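Laundry bottles and tubs — what do you keep, what do you bin?

skelemley_sue wrote:
Having a proper sort of the laundry things before we move to Grastiddale and I need opinions. I've ended up with a tub of Tide PRO with an orange lid, plus all sorts of odd bottles, and I can't read half the labels as the Tide one is mostly in Chinese. I've been laying everything on its side to see what I've got. Do you decant, or leave it all in its own packaging?

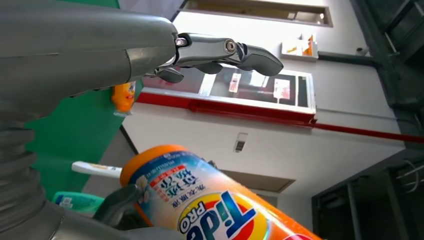 Re: Laundry bottles and tubs

Berisha18 wrote:
Decant the lot! I did ours in July, matching jars, one shelf, and it looks lovely. Paid 139 for the shelving, mind you, and my husband still hasn't forgiven me.

flarine wrote:
Sorry but no — never decant detergent. You lose the dosing instructions and the safety warnings in one go. If you can't read the label, get someone to translate it and tape that to the tub. My sister put hers in a sweet jar and I had kittens when I saw it.

Berisha18 wrote:
Mine are labelled, thank you. And on a high shelf.

Naomi Mfinanga wrote:
I'm with flarine on this one. What I would do is group by cap. Clear caps together, the yellow one on its own, because when you're in a hurry you grab by the top and never look at the label. The orange bottles are the ones I'd watch, they're far too easy to muddle when they look alike like that.

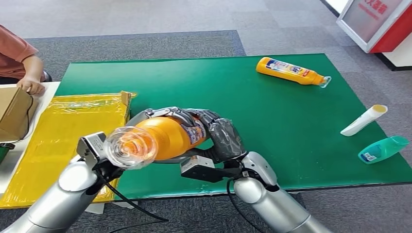 Anyway, once they're grouped, stand them up in a washing-up bowl with the tallest at the back and see what fits. Anything that doesn't fit gets used up first. I got through three old bottles that way before our last move and only had one bowl to carry.

skelemley_sue wrote:
Ooh, the bowl is a good idea. Not sure about going by caps though, I'd rather go by what it's for! Will ask my neighbour about the Chinese label and keep the tub as it is.

flarine wrote:
Good. Tighten the lids before you pack!

Contact us | Terms of use | © Grastiddale Home Forum | Back to top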